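Moving, week two, brain dump

Sep 11, 2025

Still alive. Sorry for the silence, no broadband until yesterday and typing on my phone makes me want to throw it in the canal.

So. The move. Got the keys at lunchtime, van turned up late, one of the two lads had a bad shoulder so guess who carried the books. More than 2,000 of them. I kept saying I'd thin them out before we went and then didn't, and now they're in boxes in the hall and you have to go sideways to reach the loo.

Want to write down the stuff I'd do differently before I forget it all, becuase I said exactly this last time and then wrote nothing down.

Label the SIDES of boxes. Not the tops. You stack them and the tops are gone. I knew this. Did the tops.

Kettle, mugs, loo roll, phone charger, one sharp knife, all in a bag that stays with you. Ours went in the van first, so it came out last. Tea at 10 at night out of a measuring jug.

Read the meters yourself and take a photo. The old supplier (Flivo, never again) had us down for a reading from some other flat entirely and I've now spent two lunch hours on hold. The music is pan pipes.

Measure the big things. Measure the door. Then measure the stairs, and the turn on the stairs, which is the bit I forgot. The sofa is currently living at Yulan Shen's. She says she likes it. I'm not sure I'm getting it back.

Drawers though. My one strong opinion. Low and long beats tall and thin every time, you get a whole top to dump things on and it doesn't loom at you in bed. I want plain wood, no handles to catch your hip on in the dark.
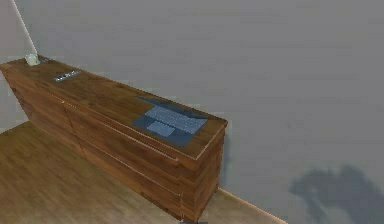
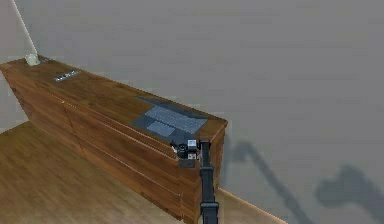
Long wooden fronts, pale lines between them, flat top. More or less what I'm after.

Kumer do one that's close but delivery is 8 weeks. Siltusik is quicker and costs a fair bit more. Went back and forth all evening and ordered nothing. Clothes are in suitcases for now, fine, it's like a holiday with no holiday in it.

Other things. The boiler makes a noise like someone clearing their throat. Landlord says normal. The bedroom gets the sun really early so curtains are next, till then it's a bedsheet and drawing pins. Neighbour upstairs plays the clarinet, quite well, same tune though, over and over. I was humming it in Tesco.

Good bits too! There's a bakery at the end of the road that does a cheese thing I can't pronounce. Bath is massive. Walk to work is short enough that I've been late only once, and that was the cheese thing's fault.

Still to do: council tax, doctor, tell the bank, find the box with the towels in it. Anyone who's dealt with Zeng for contents insurance, are they any good? The quote looked low and that makes me nervous. Comments are open again, I think, I pressed somthing.

Right, got to go, bin day and I don't know which colour.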